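Home | Projects | Reports | Students | Contact
Reading time: 4 min

Night work after the street robot: what changed for the people at Cárdenas

Project report by Ezequiel Arriaga
March 30, 2019

1. Purpose

My project is about the night shift of Cárdenas, a small delivery company in Dunamcombe. In December the company started to use a ground robot, which the workers call Ima, for the late packages. I wanted to know how the work of the employees is different now. I did not study the technical side in depth, and I have left the navigation software out of this report.

2. How the work was before

Before the robot, two couriers walked or drove the residential streets until the end of the shift. One dispatcher stayed in the office and answered the telephone. The couriers told me that the hardest part was looking for the right house in the dark. They also did not like to leave the van alone.

3. How the work is now

The robot travels on the road with its own light, and one worker follows it on a monitor. The company calls this position "route watcher". Both couriers were trained for it by Gemunent, the firm that rents the robot, and the training took 4 evenings. A watcher may sit at the monitor for 90 minutes and then must change with the other person.
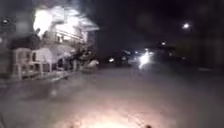

Figure 1. Residential street at night, with a house on the left and a headlight farther down the road.

The watchers said that strong lights are what makes them tired. A porch or a headlight can become a white area on the monitor, and the wall or the car behind it is difficult to see. One watcher explained to me that she now judges the street by the curb and by the patch of light in front of the robot. She did not learn this in the training. She learned it from her colleague.

4. Small decisions

I expected that the watchers would have little to do. In my visits they made many small decisions, for example if the robot should slow down, keep more distance from a parked car, or stop and wait. Each decision is written in a log. From December until my last visit the log had 1786 entries, and most of them are only one line.

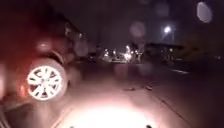 Figure 2. Passing close to a parked car, with small debris on the pavement ahead.

Debris is a frequent word in the log. From the monitor it is not easy to say if a dark piece is a leaf or a stick, and the watchers do not agree about what to do. One of them always slows down. The other continues if the pieces look low. The dispatcher would like to have one written rule, but at this moment there is none.

5. What the workers think

Both former couriers prefer to be inside in winter. Both also said that they miss walking, and that the shift feels longer. Their pay did not change, although they think the new position has more responsibility. The dispatcher receives fewer calls from the street and has started to help with the log.

6. Limits of this report

I spoke with three people in one company, so my results cannot be used for other workplaces. I also could not interview the customers. For the second part of the project I will ask to compare the log entries of the two watchers on the same route.

Previous | Next | Back to Reports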